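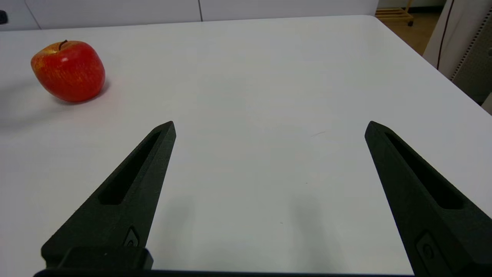 A red apple on one of the white tables in the tasting hall, Solanki fruit station.

Report of the members' visit to the Solanki fruit station
Submitted by Iresha Pathirana for the Tinell Growers' Association

Members of the Association visited the Solanki fruit station in February at the invitation of its director, Torunn Nygård. The party numbered 26 and included growers, two retail buyers and several members of the education section. The visit began at 9:30 a.m. and closed shortly before four. The Association wishes to record its thanks to the station for its hospitality.

Arrival and introduction

The director received the party in the entrance building and gave a short account of the station's work. Solanki maintains a collection of 219 apple varieties on two slopes, with the older trees on the upper ground. The collection serves growers who wish to compare varieties before planting, and it supplies grafting wood each winter to nurseries that have placed an order by the end of November.

Members asked about the cost of keeping so large a collection. Ms. Nygård replied that labor is the greatest expense, pruning in particular, and that the station has begun to train some of the younger trees on wires to shorten the work.

The orchard

The party was then divided into two groups. The first was led by Arif Bandara, orchard manager, and the second by his deputy. The ground was firm after several cold nights and the upper slope could be reached on foot without difficulty.

Pruning was under way in the third row. Mr. Bandara showed how the crew opens the center of an older tree over three winters, taking no more than a few large limbs in any one season. He advised against heavier cuts, which in his experience lead to a thicket of upright shoots the following summer. Several members had met with the same trouble at home — one reported having lost two seasons of useful crop to it.

The lower slope holds the station's own seedlings. Of these, the variety named Evetti has advanced furthest and may be released to nurseries if the coming harvest is satisfactory. It is a midseason apple, raised for eating fresh. The station makes no claim for it as a cooking apple, and members who tried it baked at lunch were inclined to agree.

The cold store

Parveen Mridha, who is responsible for storage, conducted the groups through the Skukell building. The building has six rooms, each held at its own temperature, and fruit is brought out at set intervals to be weighed and cut. Members were asked to remain in the corridor while the doors were open.

Ms. Mridha spoke at some length on bruising. Most of the marks found at the end of storage are made on the day of picking, she said, when fruit is dropped into the bag or tipped too quickly into the bin. The station now asks its pickers to empty their bags at the level of the fruit already in the bin. She also recommended that growers with a single cold room store their late varieties apart from the early ones, whose ripening gas will shorten the life of everything around them.

The tasting hall

After lunch the party assembled in the tasting hall, where the station judges the appearance and flavor of its fruit. The tables are plain white and matte. Niloufar Golestani, who leads the tasting panel, explained that color is easily misjudged on a wooden or patterned surface. An apple that is mainly bright red may still carry yellow-orange streaks and patches, and a speckled shoulder shows clearly against white. Judges record the share of the skin that is red, the shape of the fruit, and whether the stem is still in place. A missing stem is marked down, as the torn skin around it is a common starting point for rot.

Members then completed a tasting sheet on five unnamed samples. Opinion was divided on the second, which some found too sharp. The fourth was preferred by a clear majority and was afterward named as Evetti. Ms. Golestani noted that the panel's own scores for that variety fall during the last weeks of storage, mainly on account of texture, and that the matter is still under study.

Matters arising

The station is willing to supply grafting wood of older varieties to members at the nursery rate. Requests should be sent through the Association's office and should state the rootstock to be used. Copies of the station's storage guide are held in the Association's library under shelf number 227 and may be borrowed for one month.

Members who took home tasting sheets are asked to return them to the office. A second visit, at blossom time, has been proposed by the director, and places will be offered first to those who could not attend on this occasion.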